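Kitchen demos: how much mess do you leave in?
Board: Teaching by Demonstration
Started by perić_arm, Mon 13 August

perić_arm
Hello all! Long-time reader, second post. We've been gathering demonstrations for a coffee-making policy in a proper kitchen (cupboards, sunshine, a window seat, the lot) and I'm having far too much fun with it. The set stands at 353 episodes and I'd love some opinions before we carry on to 2000.
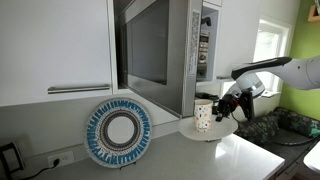
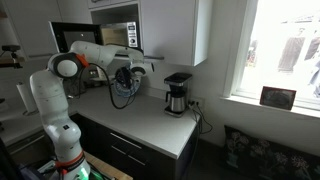
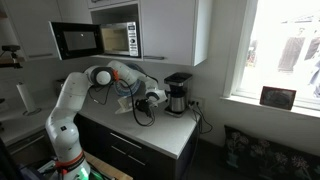
What we've got is one arm driven by hand, with the operator stood well back and working from the camera feeds. We cut the job into short skills: pick up the filter basket, put the basket in, move the cup, and so on. Each episode is one skill with one line of text attached. My colleague Beatriz Correia writes the lines and she's very good at it, short and plain, the way a person would ask for the thing at breakfast.

My question is about variety. At the moment we shift the small objects a hand's width between episodes and leave the big stuff alone. Microwave door, cables, whatever else is sitting at the back, we don't tidy and we don't randomise either. Is that lazy? Or is it fine at this size?

Also, failed grasps. Keep or bin?

tihomir_b
Nice kitchen. I'd say lazy, but the forgivable sort :)

If the background never moves the policy will use it. We had one at Jandbridge that learned to aim off the corner of a bread bin. Took the bread bin away and it reached for thin air every single time. Move the big things at least once a day, and write down when you did it.

skoltstead_jo
I disagree with Tihomir, at least for a first set. With 353 episodes spread over several skills you've hardly got enough of any one of them. If you change the objects AND the background AND the light, you end up with a handful of examples of everything and plenty of nothing. Get one skill working in one kitchen, then widen it. You'll learn more from a policy that works somewhere than from one that half works everywhere.

The window is your real worry I think. That's a lot of daylight! Do you record mornings and afternoons?

perić_arm
Mostly mornings, which I hadn't thought of as a choice at all. Right, afternoons go on the list from tomorrow.

Jo, how many of one skill before you'd call it enough to train on?

skoltstead_jo
For picking up something stiff with a clear edge, we saw it come good at 52. For anything that has to slot into something else, a lot more, and I wouldn't like to put a number on it. The last centimetre is where all the trouble lives.

tihomir_b
52 for one object in one spot, though? Come on Jo.

skoltstead_jo
One object, nine spots. Fair point, it was the same object throughout.

J_Vlachou
Can I put in a word for the failed grasps? Please don't bin them! Keep the whole episode if the operator missed, backed off and got it on the second go. Those are gold. Ours went from freezing after a miss to having another try, and the only change was that I stopped throwing those episodes out in June. What I do bin is the kind where the operator dithers in mid air for ages, because the arm learns to dither as well and it's horrible to watch.

We tag them by hand with three words: clean, recovered, dropped. Dropped ones go in a separate folder and stay out of training, but they're handy later if you want something that judges whether a try went well.

perić_arm
Jasmina that's so useful, thank you. We've been deleting on the spot, so I'm a bit sick about the ones already gone. Does "recovered" include the operator bumping something else on the way?

J_Vlachou
If they put it right, yes. If they bump it and leave it, I go by whether the skill still got done. Two of us tag the same batch now and then and compare, and we don't always agree.

nikolaidis_bench
Different angle: see-through plastic. Anything clear or milky is a pain if you rely on depth. What are you feeding the policy, colour only?

perić_arm
Colour only, two fixed views plus the wrist. We tried depth for a week and the see-through things kept turning into holes, so out it went. The wrist view does most of the work once the fingers are close. When the basket's in the gripper it blocks a good part of that view, mind you, and then the operator is leaning on the fixed ones.

nikolaidis_bench
Then check your two fixed views don't both lose the gripper behind the arm at the same moment. Easy test: play back ten episodes with the wrist view hidden and see whether you could have driven it yourself. If you can't, don't expect the policy to.

perić_arm
Oh I like that. Doing it this afternoon.

tihomir_b
And cables. Is yours fixed down? A long loop gives you a different shape in every episode, and I've had one catch on a cupboard handle. Clips every hand's width along the arm, with slack at the joints.

skoltstead_jo
I'd leave a bit of loop, personally. We clipped ours tight and it tugged at the wrist on long reaches. The joint readings looked odd for days before we found out why.

tihomir_b
Slack at the joints, I said!

skoltstead_jo
You did. Carry on.

perić_arm
Ha. OK, the plan so far: afternoons as well as mornings, stop deleting recovered tries, hide-the-wrist test today, clips with slack. On the background I'm going to split the difference. First 2000 with the big things moved once a week and noted in the log, then daily on the way to 3000. Josefina Toledo on our side wants to hold back one whole skill from the daily shuffling, so we can see whether it matters.

tihomir_b
That's a good test. I'll bet you a coffee I'm right.

skoltstead_jo
Taking that bet. Post both sets of numbers, please, even the ugly ones.

Tondemska_lab
Joining in a bit behind the rest of you, but does anyone vary the wording? We have one sentence per skill and the policy ignores it completely. It looks at what's on the counter and guesses.

perić_arm
We have four or five wordings each. Beatriz also sets up the same starting layout for two different skills, so the text is the only clue. It's slow going but I think it's the bit she's proudest of. I'll ask her to post her list.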